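Recovering from gallbladder surgery – what do you wish you'd packed?

Started by mossy_porch, 6 January 2026

mossy_porch
Hi all! I'm getting my gallbladder out at Clunham in a couple of weeks and I'm a list person, so I'm making a list. So far I have a long phone cord, slip-on shoes and my own pillow. My sister says I'm packing for a cruise (she is not wrong). What did you use, and what just sat in the bag? I live alone with two cats and a flight of stairs, if that matters.

tinroof_dan
Loose pants. Looser than you think. I brought my regular sweats and the waistband sat right on the belly button cut, so I rode home holding them out with my thumb like an idiot. Also a small pillow for the car, between you and the seat belt. Skip the books, I read maybe four pages in 2 days.

Harkolik
Disagree on books, but make it something dumb. I had mine out in September and got through a whole paperback about a lighthouse murder. What I didn't need was the robe. What I did need was somebody to lift the cat litter, so mossy, buy the small bags now.

mossy_porch
Oh the litter! I buy the giant one. Okay, adding that. Is anybody else weirdly curious about the surgery part? I've been reading up at night, which is probably a bad idea. 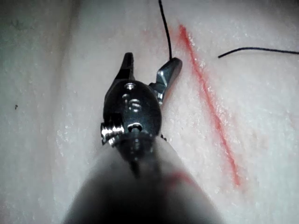 The business end of a surgical instrument, jointed wrist and all.

tinroof_dan
Nope nope nope. Glad it helps you, I'm going back to talking about pants.

qiu_in_brovness
I'm with mossy, I asked my surgeon so many questions she started drawing on the paper sheet. My tip is food. Everyone told me to go bland for a month and I was miserable. I had eggs on day 4 and was totally fine.

Harkolik
Careful with that one, Qiu. I had one slice of pizza the first week and spent the evening on the bathroom floor. People are really different with fat afterward. Ask your own doctor and start small, please don't go by us.

qiu_in_brovness
Fair, I should have said it was one egg, boiled. Not a diner breakfast.

Nadja Berchtold
Chiming in as the person who did the driving for my husband. Put the pain med times on paper and stick it to the fridge – neither of you will remember at 3 in the morning. And he walked up and down our hallway a lot, which helped with the gas pain in his shoulder. That shoulder thing scared us until the nurse on the phone told us it was common.

mossy_porch
Shoulder?? Okay, glad I heard that here first. Nadja, did he manage stairs?

Nadja Berchtold
Yes, slowly, same day, with me behind him. We kept a basket at the bottom so he wasn't going up and down for his glasses.

tinroof_dan
Basket is smart. Did we mention cough drops? My throat was raw from the tube and that bugged me more than the cuts did.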